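Enaro is a research method for training two-armed household robots entirely in simulation. It was developed by a group led by Shu-fen Liu and first tested in May.

The robot practices in rendered rooms whose furniture, colors and surface textures are redrawn between runs. The policy takes in a wide view and a close view from each gripper.
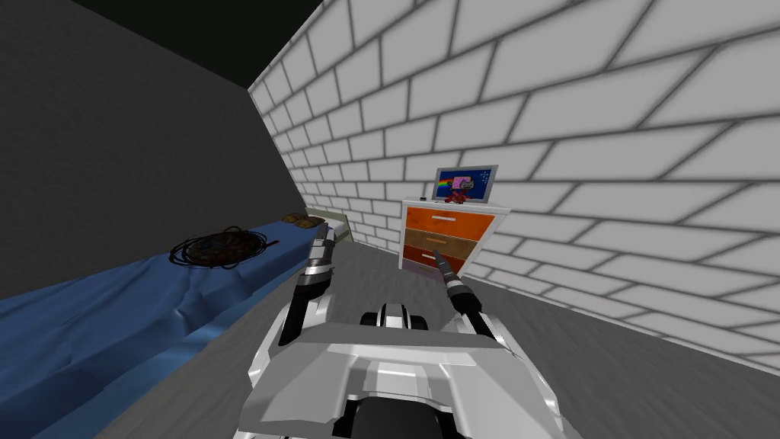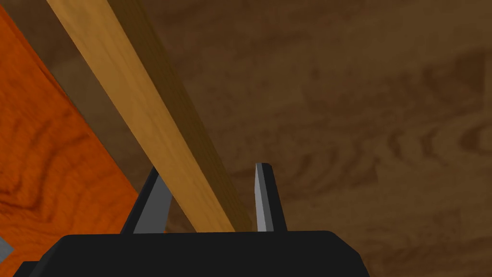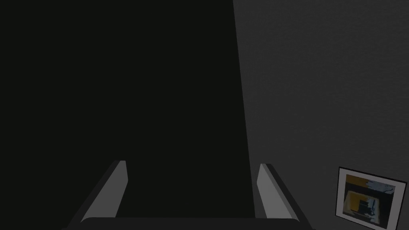

Training used 318 rooms, with 19 held back for testing. Enaro finished 133 test runs — more than Fado, an earlier method that kept textures fixed. Most failures came from poor depth estimates near dark surfaces.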